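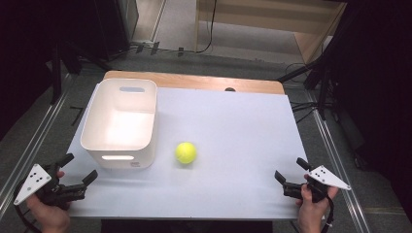 Ticket 592 – ball-to-bin demos, left hand pose drops out
Status: open, waiting on rerun
Opened by: Cheng-en Au
Project: Jiller

Problem
Policy trained on the new two-hand set misses the tennis ball on the left side approach. Right side is fine. Same recipe on the older set did not do this. Checked the replay and the left gripper track has gaps, then a jump when the marker plate comes back. The jump goes straight into the action labels so the policy learns a twitch.

What I ran
800 demos in the set. Filtered out anything with a gap longer than 10 frames in either hand, retrained, same seed, same number of steps. Left side misses went down but did not go away. So gaps are part of it, not all.

Log

9:40 – replayed the worst episodes. Gaps bunch up when the left wrist rolls inward over the near wall of the bin. Plate goes edge-on and the tracker loses the dots. Right hand hardly ever rolls that far.

10:15 – swapped plates left to right to rule out a bad print. Gap stays with the left hand. Plate is ok.

11:05 – Yu asked about the cable. Fair. Taped it along the forearm with some slack, recorded 8 short episodes. No change in gaps. Leaving the tape on anyway, less tugging.

11:50 – checked time sync between the two grippers and the head camera. Left lags by one frame in the second half of long recordings. Small but its there. Did not see this in the old set, but the old episodes were shorter.

1:30 – moved the bin a hand width away from the operator. Wrist stays flatter over the wall, gaps mostly gone in the test episodes. Not a real fix, we want the bin anywhere on the left half.

2:20 – tried interpolating over short gaps instead of throwing out the episode. Positions look good, rotation does not. Linear on the euler angles was a dumb idea, switching to slerp.

Reply from Yu
Dont interpolate the frames where the jaws are closing, mask those in the loss. Also please report left and right success seperately, the single number hid this for a week.

Next
– slerp for short gaps, mask on jaw close
– resync timestamps every episode, not once per session
– retrain on full set, then on filtered set, same seed
– post both tables here Thursday

Do not delete the raw recordings until this is closed.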